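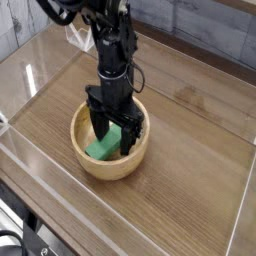
A reader in Esosham wrote to ask why anyone would still bother with a sourdough starter when a packet of yeast costs less than a bus ticket, and I have been arguing with that letter in my head ever since. It's a fair question! My answer changes depending on what's in the oven.

On a rye day, I'd say flavor. A loaf raised on a lively starter has a sourness that creeps up on you after the second bite, and the crust goes dark and crackly and smells a little like toasted nuts. Packet yeast makes a perfectly good sandwich loaf (I bake one most weeks), but it has never made me stand at the counter eating slice after slice with nothing on it.

On other days I'd say it's the company. My starter came from the Gyamfi bakery in Skistell, where they'll spoon you out a bit if you bring your own jar. I fed it all through April on whole wheat flour and water and it did almost nothing. It smelled of nail polish. Then I moved it to the shelf over the water heater and the next morning it had pushed its lid off and was halfway down the wall.

The Gyamfi house loaf is the one I keep trying to copy. The dough gets 719 grams of water to the kilo of flour, which feels alarmingly sloppy the first time you put your hands in it. You fold it every 30 minutes through the afternoon, wetting your fingers each time, and somewhere along the way it stops being a puddle and starts to wobble and hold its shape. I still love that moment. Then it sits overnight in the refrigerator and goes into the hottest oven you can manage, with a lid on for the first half.

My early ones were flat as dinner plates. We ate them anyway, mostly as soup bread, and the very worst became crumbs for a pan of baked tomatoes that I would happily make again on purpose.

If you want to taste the real thing, the Uminent bread fair opens in Skistell on 26 July 2008, with 83 bakers signed up and a long table where people trade starters. Bring a jar with some room in it, and poke a hole in the lid before the drive home. I lost a car seat to a very cheerful rye.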